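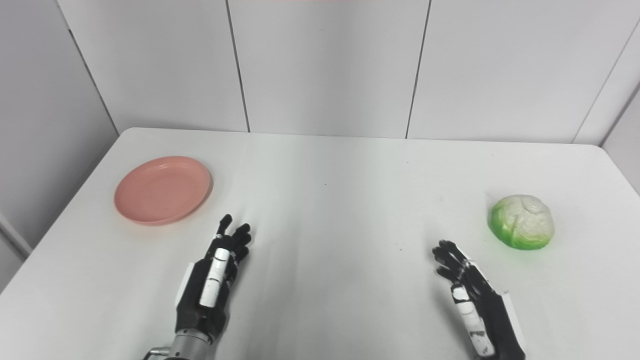 Assiette ronde rose saumon et chou factice, sur table blanche.

Chou factice et assiette Tawfik — jeu d'imitation et vitrine
Marque : Rarnesura
Réf. 538
Vendus ensemble ou séparément

Encore un légume en faux, direz-vous. Nous avions la même réaction en ouvrant le carton, et le mot « réaliste » imprimé sur le bon de livraison n'arrangeait rien. Le fabricant l'emploie pour toute sa gamme, y compris pour une aubergine que nous avons refusé de référencer. Pour le chou, on veut bien en discuter : le dessus est blanc crème, les nervures des feuilles se lisent bien, et le vert vif des feuilles extérieures remonte sur la moitié basse. Un vrai chou du marché est rarement aussi net. À trois mètres, dans une vitrine d'épicerie ou sur un étal de dînette, cela passe. À trente centimètres, non.

L'assiette nous a davantage convaincus. Peu profonde, bord relevé, finition mate, avec de légers cercles concentriques à l'intérieur. Le catalogue appelle cette teinte « corail d'été » ; pour nous c'est du rose saumon, et il vaut mieux le savoir avant de vouloir l'assortir à autre chose. Les cercles ne sont pas des rayures, on nous a posé la question plusieurs fois.

Ce que dit la fiche du fabricant
Diamètre de l'assiette : 220 mm
Contenu du lot : 2 pièces (1 assiette, 1 chou)
Garantie : 2 ans
Usage : décoration, jeu, exercices de tri et de service
Contact alimentaire : non précisé

Sur ce dernier point, nous avons écrit deux fois à Rarnesura sans obtenir de réponse claire. Tant que ce n'est pas réglé, nous vendons l'assiette comme accessoire et nous vous déconseillons d'y servir un repas. La mention « convient à toute la famille » ne vaut pas une attestation.

Couverts, légumes supplémentaires et autres coloris
Les couverts Clorker sont proposés en option. Ils sont corrects, un peu chers pour ce qu'ils sont. D'autres légumes existent chez Pesanix, à une échelle différente : la tomate paraît énorme à côté du chou. Si vous composez un panier complet, restez dans la même gamme. Les autres coloris de l'assiette sont annoncés pour décembre, annonce que nous avions déjà reçue l'an dernier.

Entretien
Chiffon humide, savon doux. Pas de lave-vaisselle pour le chou.

Avis client
« Acheté pour le coin cuisine de ma classe. Les enfants aiment bien le chou, l'assiette sert à tout. Je m'attendais à plus de détail sur les feuilles vu les promesses de l'annonce. Je garde quand même. »
Keisha Escobedo, 10/20/24

Réponse de la boutique : merci pour ce retour. Le texte du fabricant a été retiré de la page, vous n'étiez pas la seule à le trouver généreux. — Rochelle Lindgren

Retours acceptés dans l'emballage d'origine. Frais de renvoi à la charge du client, sauf pièce abîmée à l'arrivée.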